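Minutes – planning meeting for the Kirkavetti clothes swap, 8/1/25

**Present:** Leonie Plattner (chair), Ashok Pal, Cormac Carroll, Shivam Bisht (minutes)
**Excused:** Darcy Dufour

**1. Last minutes**
Accepted with one correction. The swap in May had 17 tables, not 15 as I wrote.

**2. Hall**
Cormac has spoken with the office of the Lindgren hall. We can have the big room and the small room, but the small room must be free again by four. Leonie asked if we can use the kitchen also. Cormac will ask. The rent is the same as before.

**3. Rules for the swap**
Long discussion. In May some people brought one bag and left with five, and others complained. Ashok proposed a ticket for each piece. Leonie thinks tickets make a long line at the door – she would like a limit of bags for the first hour and after this no limit. We voted: 2 for the bag limit, 1 for tickets, and I did not vote. The bag limit is decided, and Ashok asked that we look at it again after the swap.

Children's clothes stay in their own room. Shoes are accepted only in pairs and clean. No underwear, no pillows.

**4. Leftover clothes**
The shop in Cirnberg takes adult clothes but not winter coats at this season. Darcy wrote that she can drive one load in her car. For a second load we have no driver yet.

**5. Online list**
Members can show larger or special pieces on the Trusel page before the swap. Ashok reminded us that many entries say only "sweater, good", and this does not help anyone. Please write the size, the color and any damage, and lay the piece flat with the front up.
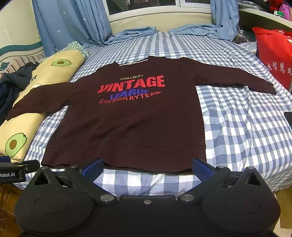
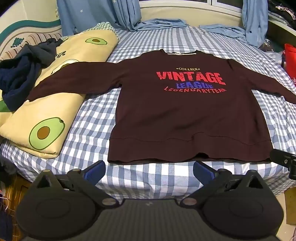 Entries without a size will be taken down after two days. Shivam will write this on the page.

**6. Other**
- The clothes racks: one has a broken wheel. Cormac will repair it or find another.
- Leonie still has the key for the storage room and will give it to Ashok.
- Posters: same design, new date. Darcy will be asked.

Next meeting at Leonie's place, time will be sent by e-mail.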